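Jaselora Neighborhood Choir
Minutes of the February meeting

The meeting opened at 7:10 p.m., a little behind time because so many of us were still catching up over the lemon cake. Abrehet Degefa took the chair and Nadège Picard took these notes, and she asks everyone to forgive her spelling of the composers.

Minutes of the last meeting
Read and accepted, with one correction. The altos asked it to be recorded that they did not vote against the Lunadeo songs. They only wanted to hear them sung through first, and having now heard them, they like them very much, particularly the slow one with the long hum at the end.

Spring concert
We had a good, long talk about this, longer than the agenda allowed, but it was a happy one. Negash Hall has offered us the evening slot we hoped for, with doors at 6:30 and singing at 7:00. The rent is $396, and that covers the piano and the use of the kitchen until 10:00 p.m. Abrehet went over to try the piano herself and found it in good tune apart from one sticky key near the bottom, which the hall has promised to look at. Agreed with pleasure to accept the offer.

The running order is nearly settled. The first half will be the folk songs and the two rounds, and after the break we will sing the full Lunadeo set straight through without clapping in between. Several people worried that the audience will clap anyway. Nadège will put a friendly line in the program, and if they clap, they clap.

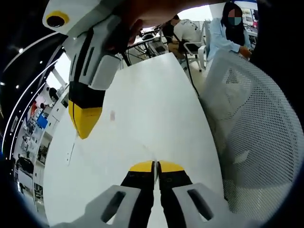

On clothes, we went back and forth for quite some time. Last year's all-black look was smart but rather solemn for spring, and the tenors in particular felt they had looked like waiters. Agreed: dark bottoms, any plain bright top, and please no large patterns. Anyone who needs to borrow a top should speak to Abrehet, who has a closet full and is glad to lend.

Money
The account stands at $3,028 after the winter collection, and warm thanks go to everyone who stood out in that wind with a bucket. We agreed to keep $2,000 of it aside for next year's rehearsal room, as we did last year, and to pay the hall rent out of the rest. There was a question about buying new folders. The old ones are shedding their rings, it is true, but most of us felt they would last until summer with a bit of tape.

Flyers
Florlow, the flower shop on the corner, has very kindly offered to keep a stack of our flyers by the register. We will print 2,000, the same as last spring. Nadège has a draft nearly ready and passed it around. People loved the color and asked for the start time to be bigger. Please take a handful when they arrive and leave them wherever you get your hair cut or your coffee.

Any other business
The basses would like more time on page four. Granted, and the sopranos were gracious about it.

A green scarf and one glove are still in the lost property box. The glove is a left.

Abrehet thanked everybody for coming out on a cold night, and we finished with one of the rounds, sung sitting down. Meeting closed at 8:45 p.m.

To do before next time
Abrehet: confirm the hall and ask again about the sticky key
Nadège: finish the flyer, write the program line
Everyone: learn the Lunadeo words by heart, at least the first two verses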